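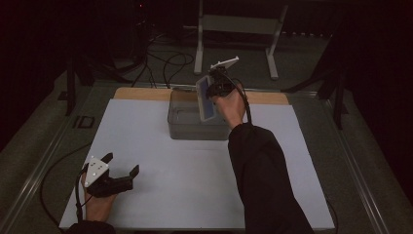

3. Materials and procedure

3.1 Table and work surface

All sessions took place at the same table. A sheet of white paper was laid over most of the top before each session and replaced whenever it tore or picked up marks. We tried the bare dark top first, but in the pilot the walls of the clear container were hard to make out against it, and items went down on the rim more often than we had expected. White paper solved most of this. It also gave us a surface we could pencil on, so that the starting position of the container could be found again after it had been lifted or knocked.

The paper did not reach the far edge of the table, where a strip of light tan board was left showing (Figure 2). Items were never placed on this strip. The room lights beyond the table were kept low in June, when most of the sessions were held, and we made no attempt to match the light to that of an ordinary home.

3.2 Containers

Two containers were used. The first was a clear, shallow, rectangular one with rounded corners, bought from Janstead and sold for desk drawers. It sat near the centre of the paper. The second was an opaque grey container of the same footprint but deeper, from the Bimell range. Results for the grey container are given in Section 4.3 and are not discussed further here.

The rounded corners matter more than they might seem to. A flat rectangular item cannot be pushed fully into a rounded corner, and a small gap is always left over. Talukder's earlier work on drawer inserts treated the usable area of a tray as its length times its width, which overstates the room available for anything with square corners. We measured the flat part of the base instead and used that figure throughout.

Clear walls have one further effect. The paper and the table can be seen through them, so the edge of the container is marked only by a slight grayish tint and by whatever the light does along the rim. Several participants told us afterwards that they judged the position of the near wall well enough but had to guess at the far one.

3.3 Items

There were 17 items in the set, all small enough to go into the clear container one at a time and all of a kind that ends up in a kitchen or office drawer. They were chosen to cover flat, long and rounded shapes. The flat ones are of most interest in this section. Figure 2 shows a rectangular one with a pale grayish-white frame and a blue face, held at an angle over a corner of the container.

Flat items can be put away in two ways. They can be laid on the base, where they take up a lot of area and very little height, or they can be stood on edge against a wall, where they take up almost no area but tend to slide down if nothing is next to them. In a shallow container the second choice is often poor, as the item sticks up past the rim and the drawer above it will not close. Participants were told that the container had to fit into a drawer when they were finished, but they were not told how high the drawer was unless they asked. Few did.

3.4 Procedure

Each of the 22 participants was given the full set once with the clear container. Items were handed over one at a time in a shuffled order, and the next was not given until the last had been let go. Participants could move an item already in the container, and this was recorded as a separate event and not as a new placement. They could not take an item out and leave it on the paper.

No time limit was set. Participants were asked to put the items away as they would in a drawer they expected to open again the next morning. We settled on this wording after the pilot, in which a plain request to "pack the container" led people to fit everything as tightly as they could, with the result that the bottom layer could not be reached.

At the end of the session the finished container was weighed, lifted, tilted slightly toward the front edge of the table and set down again. Any item that had shifted by more than its own width was noted.

3.5 Coding

The full design gives 374 placements. Twelve were dropped, all of them cases where the wrong item had been handed over or the container had been bumped during the placement. This left 362 for analysis.

Every placement was coded for the region of the container it ended in (one of the four corners, along a wall, or in the open middle), for the way the item lay, and for whether it touched an item already there. Killian Masson coded the full set and Tymofii Karpenko coded a part of it independently, using the same sheet. Entries were kept in Gikulix and exported once coding had closed. The two coders disagreed mostly over the line between "corner" and "along a wall", which is not sharp when the corners are rounded. We settled this by calling a placement a corner placement only if the item touched both walls or sat over the curved part between them.

An item that was lowered over one region and came to rest in another was coded by where it came to rest. This happened mainly with flat items, which were often brought in over a corner at a slant and then dropped flat toward the middle. We kept a separate note of the region of approach for these items, and the two are compared in Section 4.1.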